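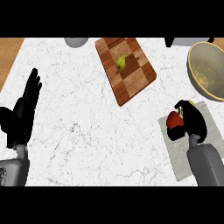 4.2 The open day at Virkau

May 4, 2022
By Heiðrún Ingvarsson and Dineo Cele

We had been preparing the Prelness kitchen for most of a year before anyone outside our own corridor saw it run, and it was a real pleasure (and a bit of a fright) to open the doors at last. More than 90 people came through the Bergmann building over the course of the day. Many were families from the neighborhood, a good number were nurses and care workers from Wakel, and a handful were colleagues from other labs who stayed far longer than they had planned. We gave each group the same short welcome, let them find a seat in front of the big screen, and then started the simulated kitchen and let them watch.

The task was kept as plain as we could make it. Two arms work over a marble counter with a checkered cutting board, a gray cloth and a few pieces of produce, and the controller is asked to pick up one named item and set it down in a named place. We did not tell the visitors which item had been named. Instead we stopped the run partway through and asked them to write down on a card what they thought the robot was about to do next, and how sure they were. The cards were collected before the run went on, so that a loud guess from the front row could not settle the matter for everybody else.

Figure 4 is one of the stopping points. The right hand has closed on the red bell pepper, with the lemon just below it at the corner of the cloth, while the left hand is open and well away from the produce. We chose the moment for the lemon. With two items so near each other, a viewer has to decide whether the lemon has any part in the plan, and this is exactly the kind of small judgment a person makes many times over when sharing a counter with someone else.

Figure 4. Stopping point used with the afternoon groups, simulated kitchen. The pear is on the cutting board.

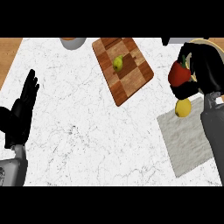
VIRKAU, October. The afternoon groups were the livelier ones, and we are still grateful to them for their patience with our printer. Each person had 50 seconds to fill in a card, a limit we had settled on after trying it out on our own families, and most people handed theirs in with time to spare and then wanted to talk. The talk was worth as much to us as the cards. Several of the care workers told us they had paid close attention to the idle left hand, and they wanted to know whether it was waiting for something. We had thought of that hand as being at rest and had given it very little thought! A retired baker asked us, very kindly, why the robot did not simply clear the board first, and we had no good answer for her.

We have kept these remarks apart from the card results, which are treated in Section 5, and we would ask the reader not to lean on them too heavily. The people who stayed to talk were the people who enjoyed the visit. Children filled in cards as well, often with drawings, and we left those out of the coding although they are all still pinned up in our hallway. Two groups also saw a run with a different starting layout after a mix-up with the playlist, and their cards are marked separately in the tables.

100 shares
4 comments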